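Chapter 11
Clearing the Table
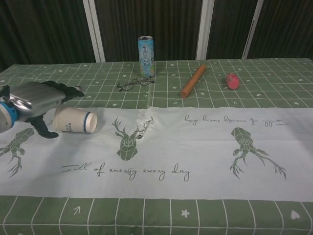 Figure 11.1 A table before clearing, with a cup, a can, a pair of glasses and a rolling pin still out.

I learned to clear a table badly. At home we scooped everything on to one tray, carried it to the kitchen and sorted it out there, which meant the kitchen worktop ended up looking just like the table had. It took a winter working for Annelore Bauerfeind, who ran the guest house at Skernetia, to get me out of the habit. She wanted things sorted while they were still on the cloth, and she'd send me back with the tray if I'd mixed it up!

Take the table in Figure 11.1. There's hardly anything on it, and yet every item wants to go somewhere different. The paper cup is lying on its side on the white runner, so I'd begin with that one. I always stand a cup up before I do anything else, and I look at the cloth under it while I'm there (a runner with printing on it, like this one with its green deer, is very good at hiding a splash of tea). The can gets a little lift to feel whether there's any drink left. If there is, it goes to the sink before it goes to the recycling.

Then the glasses. These have thin wire frames and they're lying flat on the green cloth, right by the can, and I can't tell you how many pairs I've nearly swept up with the napkins. Glasses never go on the tray. They go on a shelf, folded, where the owner will look for them. Annelore kept a saucer for the purpose on the Jostik dresser in the hall - in December it was nearly always full.

The rolling pin is a kitchen thing that has wandered. You'll meet plenty of these, and they're easy to put off, but I take them back on the same trip as the rubbish. Rolling pins also roll, so lay yours along the tray and tuck a cloth against it.

Only when the top is bare do I touch the linen. Runner first, folded inwards from both ends so the crumbs stay inside, then the tablecloth. I shake them outdoors, one at a time.

In this chapter we'll look at

trays and how to load them
what to do with things that belong to guests
spills on printed cloth
folding and storing table linen

Before you read on, have a look at your own table as it is now and decide what you'd pick up first.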